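The Stirurholm Blanket
A short story

The Stirurholm Needlework Society resolved in November that it would present a crocheted blanket to the town library at Stistgate. The blanket was to consist of 400 squares, each worked in the same wool to the same pattern, and each member was to deliver her or his share to the secretary by the end of winter. Lenuța Pană, being secretary, entered the resolution in the minute book and ordered the wool.

The pattern had been supplied by Cosmin Ghiță. It occupied a single sheet and called for a 4 mm hook, three rounds of double crochet, and a border in gray. Members were asked to read it through before beginning. Most of them did. 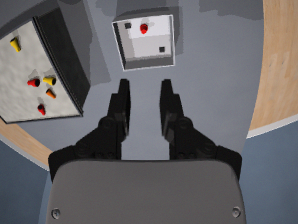

The first parcel arrived from Marius Căpraru before the wool had been fully distributed. It held twelve squares, blocked and pressed, with a note requesting a receipt. The second came from Bastien Chauvin, who had learned the craft in another country and whose squares were larger than Marius's by the width of a thumb. Lenuța laid one upon the other on the meeting room table and regarded them for some time.

"The sheet says three rounds," said Marius.

"I have made three rounds," said Bastien. "You may count them."

Marius counted them. He then counted his own.

The matter was placed before the members at the next meeting. Silviu Sima moved that the larger squares be unraveled. Bastien moved that the smaller ones be given a fourth round. Both motions failed, each receiving one vote, and the meeting passed to the question of the heating.
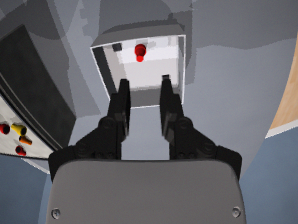

Page last modified: November, 4:15 p.m.

Lenuța stayed behind that evening with both parcels and the lamp. She was not permitted, under the rules of the Society, to alter the work of another member. The rules were silent on the subject of borders. She took up the gray wool and worked two rows of it around the first of Marius's squares, then one row, drawn rather tight, around the first of Bastien's. She set them side by side. The edges met.

Her cat, Filip, had come in from the passage and lay down on the remainder.

She finished the twelve before midnight and wrote a short paragraph in the minute book, stating that the secretary had attended to the joining. No objection was recorded at the following meeting. Bastien turned one of the squares over twice and put it back on the pile. Marius asked whether the gray would be sufficient, and was told that more had been ordered.

"How much more?" said Silviu.

"Enough for 200 squares," said Lenuța. "After that I shall have to ask for money."

He wrote this down, and they went on to the heating.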